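The week the left arm let go

I've been promising a post on the folding rig for ages, and I kept putting it off until I had good news. Well, there's a bit of good news at the end, but mostly I want to write down what went wrong in August while I still remember the order of it. Grab a cuppa, I do go on.

For those who've wandered in from my knitting posts (hello, and sorry!), my day job is at Mudo, where we teach a pair of robot arms to fold clothes. T-shirts, mainly. We're in the back half of a building in Brolatstead that used to be a De Smet parts depot, and it is freezing until lunch no matter what the calendar says. The rig has its own name, Plulwood, which came off an old street sign and stuck.

Up to then it had been a lovely run. We'd set ourselves a goal of 1,000 folds without anybody having to reach in, and by the middle of the month the counter was sitting at 464. I'd started bringing in baking. You can probably guess that was a mistake.

Fold 465 began like all the rest. Both grippers went down on the shirt, both closed, both lifted. Then the left gripper just opened. The arm didn't stop, mind you. It carried on through the rest of the fold as if it still had hold of the fabric, laid down a corner that wasn't there, and gave the hem a tidy little pat. The software logged a success. I laughed out loud, reset the counter with a sigh and started over.

I stopped laughing that same afternoon, a little before four. The left gripper let go again, only this time the right one was still pulling, and the shirt whipped across the table and wrapped itself around the left wrist. The arm tried to reach its next position anyway, found it couldn't, and pushed harder. I was standing close by with my hand out to straighten the next shirt in the pile. I hit the stop button, everything sagged, and I stood there with my heart going like mad. I wasn't hurt, and the arm wasn't either, but my hand had been a good deal closer than it should have been. I'd got used to the thing. That's the plain truth of it, and I wrote it that way in the incident report too.

So we shut down and went looking. My first guess was the gripper motor, and I spent a whole day swapping it out, very pleased with myself, and the fault came straight back. My second guess was the software, which cost me another day and a fair bit of goodwill with the people who wrote it. The real culprit was the cable. Each arm has a long one that needs enough slack to follow the wrist, and the left one had been tied down a touch too short after a clean-up. Whenever the wrist rolled far enough the connector got a tug, the gripper lost its signal for a blink, and when it lost its signal it opened. We went back through the logs and found 93 of those little blinks. Most had come when the gripper was already open, so they'd never shown up as anything at all.
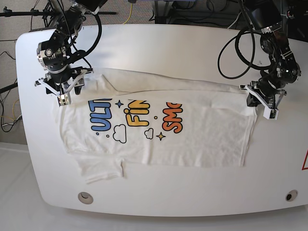 The cable itself took ten minutes to fix. A longer loop, a proper clamp near the connector, done. The rest took a good deal longer, and I think it was the more important part. A gripper that loses its signal now stays where it is, and both arms freeze until a person clears the fault. We also turned down how hard an arm is allowed to push before it gives up. It gives up over some very silly things now, a thick seam for instance, but I'd sooner have that than the other.

And there are 3 new rules taped up by the stop button. Hands stay off the table unless the arms are paused. The next pile of shirts gets straightened somewhere else. Anyone who moves a cable runs the wrist through its full roll before going home — and yes, I was the one who'd done the clean-up, so that last one is pretty much addressed to me.

We're back to counting from zero. It was a bit deflating to see that number on the board again, I won't pretend otherwise, but the folds are looking nice and I've noticed I stand further back without having to think about it. I haven't brought in any baking yet. There's a lemon slice recipe I've had my eye on, though, and if we get past 464 I'll post it.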